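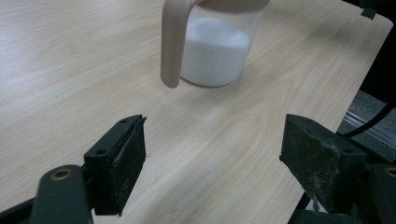
Doina Radulović told us that she never measures sugar from the bag, only from whatever she has poured it into, and two other participants said much the same.

Figure 3. A clear plastic pitcher holding a white granular material, on a light wooden tabletop.

Decanting came up in most of the Wikinwood interviews. People chose a container for its handle first – the lid mattered less – and few of them labeled it. Refilling was done by eye, usually in the evening.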